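Baudry Parcel Lockers – Frequently Asked Questions

What sizes of parcel can I send?
Lockers come in small, medium and large. A parcel must fit with the door fully closed and must not exceed the weight limit printed on your label. Measure at the widest point, including tape and handles.

How long is my parcel held?
Parcels are held for 7 days from the time the pickup code is sent. After that, the parcel goes back to the sender. You can extend the hold once, for two more days, from the tracking page. 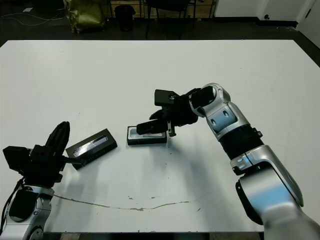 Extensions must be requested before the original hold ends. A parcel already marked "Returning" cannot be put back in a locker.

Where are the lockers?
There are 114 sites in the Bretolness and Gradadano service areas. Most are outdoors and open at all hours. Indoor sites follow the hours of the building – check the site page before you travel.

My code does not work. What should I do?
Codes are six digits and are valid at one site only. Confirm that the site name in your message matches the name on the locker screen. After several wrong entries the keypad locks for a short period. If the code still fails, request a new one from the tracking page. The old code is canceled at once.

Can someone else pick up for me?
Yes. Forward the code. Parcels marked "ID required" can be released only to the addressee.

How should I pack small items?
Use a rigid box and fill any empty space. Place the label flat on the largest side, with no tape over the barcode. Remove or cover old labels. 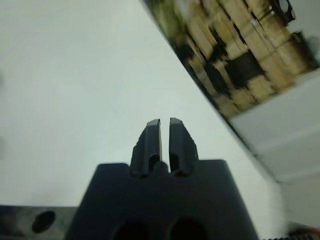
What can I not send?
Perishable food, live animals, cash, flammable liquids and damaged batteries are not accepted. Batteries installed in equipment are accepted if the equipment is switched off.

Do you deliver to Irkix accounts?
Yes, if the account is linked to a locker site. Enter the Irkix account number in the second address line. Unlinked accounts are rejected when the label is created.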